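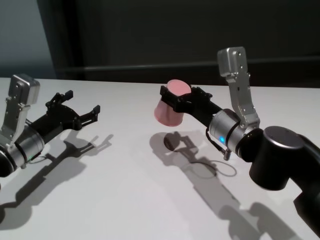 September 16, 2024

Today I finished with the first box of tapes from the Sudska choir. There are 7 reels in it, and I have listened to all of them, some of them two times. My ears are tired but I want to write before I forget which one is which.

The best is reel four, the evening songs. The altos stand very near to the microphone and one can hear them breathe before each verse. Shalini Shakya told me in February that this reel was damaged and I should not expect much from it. She was right about the first three minutes, where the sound goes up and down like a boat. After that it is clean, and the soloist comes in so softly that I turned the volume up, and then of course the full choir entered and I jumped from my chair.

Reel two I do not like. It is the same program as on the Prekance record, but slower, and the organ is a little flat against the voices. I wrote this in my notes in a more polite way.

I had lunch late, only bread and soup, and answered the letter from Queiroz. They want to know if there is enough music for 2 discs. I think yes, if we keep the long mass, which is 80 minutes with the pauses and must be cut in some place. I don't want to cut it. The Gloria could go on the first disc with the songs, but then a person who buys it will hear the mass in pieces, and the Credo makes no sense when you have not just heard what is before. I wrote to them that I need more time.
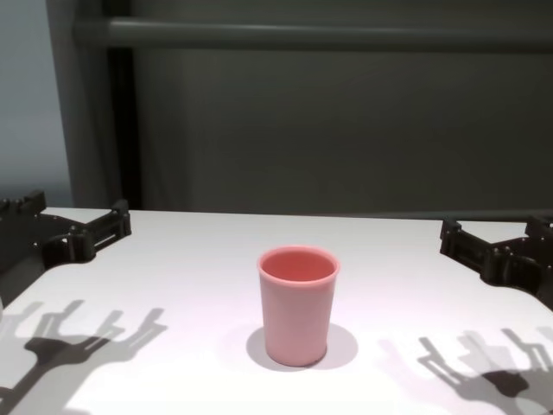 Pink cup on the white table.

In the afternoon Edvin Rustad called. He sang tenor in the choir for many years and he remembers the recording of the mass very well. It was made in the church at Buvora, in winter, and the conductor did not allow coats because the cloth made noise. They sang the Sanctus again and again until it was dark outside. He laughed when he told this, but I think at that time he did not laugh. He also gave me the name of the alto soloist, which is not written on any box. I was so happy that I forgot to ask him how to spell it, and I must call again.

I put one thing to him which I have carried with me all week, and I write it down as we said it. 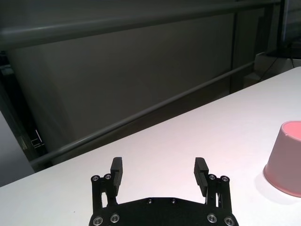 Why is the last Agnus Dei sung without the organ?
The organist had to catch the last bus home, so the conductor gave the note himself and they sang it alone.

I listened to it once more after the call. The pitch falls a little toward the end, maybe a quarter tone, and I had marked this as a fault. Now I have taken the mark away – I would like it to stay as it is.

Tomorrow the second box. The label says folk dances, but the handwriting is the same as on the box which said "organ" and had only speeches inside. Also I must buy leader tape and send back Shalini's headphones.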